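Ferry Valier – Frequently Asked Questions

What kind of ship was the Valier?
She was a coastal passenger and cargo ferry, built at the Truvton yard for the Kwon Line. She carried 287 passengers in summer and fewer in winter, when half the saloon was given over to mail and freight. We think she's the prettiest thing that yard ever launched!

How fast was she?
Her service speed was 14 knots. On her trials she did a little better, and the crew bragged about it for years.

Did she only sail one route?
Mostly. She ran from Fiseo out to the islands and back, a trip of 52 nautical miles each way. Every October she went into dry dock and an older steamer took over – regular passengers grumbled a lot about that one.

What did she carry besides people?
Almost anything the islands bought or sold: mail, seed potatoes, bicycles, bolts of cloth, and crate after crate of eggs.
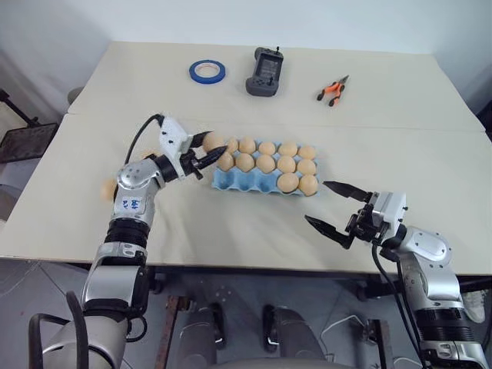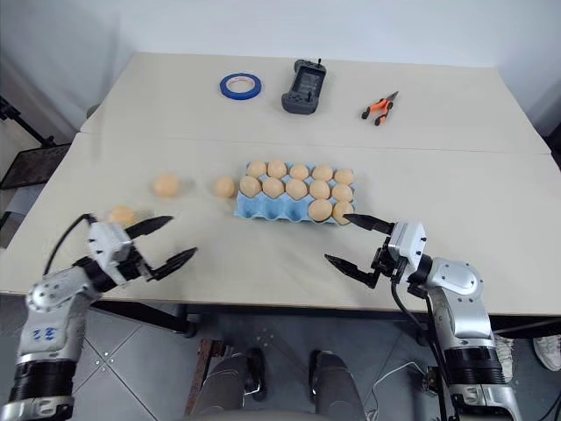
Brown eggs and a blue pulp carton, in both photos.

Are there any original plans?
Yes, and they're wonderful! Amancay Quiroga has scanned 40 sheets so far, including the full engine room layout. The rigging plan is still missing, so please write if you've ever come across one.

Can I buy a print?
You can. The side profile comes as a large sheet at 1:200 scale, folded or rolled. Rolled costs more to mail, but it looks so much better on a wall.

My grandfather worked on her. Do you want his stories?
Please, yes! Letters, pay slips, menus, snapshots – send us copies and keep the originals at home.

Page updated August 27, 2024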